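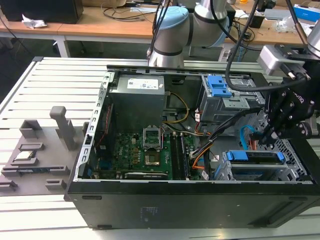 Desktop tower, side panel removed, showing the power supply, motherboard and drive cage.

Practice Tower Unit, Hardware Maintenance Course
Catalogue number 3357
Supplied by Kolleo Training Equipment

The Practice Tower Unit is a full-size desktop computer intended for teaching the removal, fitting and replacement of internal parts. It is supplied to colleges, apprenticeship schemes and repair workshops, and may be bought singly or as part of the Veltstead Bench Set. The unit is made up from used office computers and is sold for instruction only. It should not be put into service as a working computer.

Learners work with the tower laid on its side and the side panel taken off. In this position the motherboard lies flat and all parts can be reached from above. A bench or table with a firm, level top is required. The unit must be disconnected from the mains throughout.

What the unit contains

Case: black desktop tower, metal chassis, removable side panel.
Power supply: grey metal housing, specification label retained.
Motherboard: green board with processor socket and metal retention bracket.
Memory: two black slots to the right of the processor socket.
Expansion: one black card, fitted along the lower edge of the board.
Storage: upper drive cage with blue plastic fittings, and a lower drive bay with a blue handle.
Cabling: power leads and a light blue SATA data cable.

The retention bracket may be opened and closed by hand. Institutions that wish to teach processor handling should order the Goltov processor pack, which contains four tested processors in separate trays. Processors are not covered by the guarantee once they have been removed from their trays.
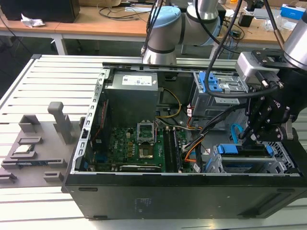

The drive bays are the part of the unit most used in the first term. The course notes, written by Tarek El Ouafi, begin with the lower bay and proceed to the upper cage when the learner can release and refit a drive without strain on the leads. Each exercise is planned to last 30 minutes, including the time needed to return the tower to its starting condition. Instructors are asked to inspect the plastic latches at the end of each session and to withdraw any unit on which a latch has cracked.

Cables should be held by the plug and never pulled by the wire. The SATA data and power plugs are keyed and will seat in one direction only. Force is not needed. Where a plug resists, the learner should stop and check its position against the course notes.

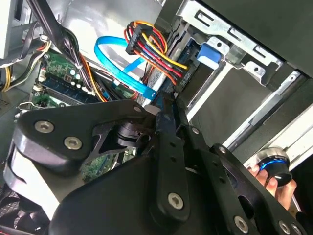 Replacement leads, latches and case screws may be ordered in small quantities. Leads are cut to the original length, so that the routing described in the notes remains correct. Orders for spare parts should quote the catalogue number and the month of purchase.

Supply and guarantee

Units are checked before dispatch and are guaranteed against faults in the case, cage and latches. Faults must be reported within 30 days of delivery. Carriage is arranged through El-Sayed, and orders for the autumn term should be received before October.

Enquiries regarding group orders and the return of worn units should be addressed to Fulgencio Villalobos, Education Supply, Kolleo.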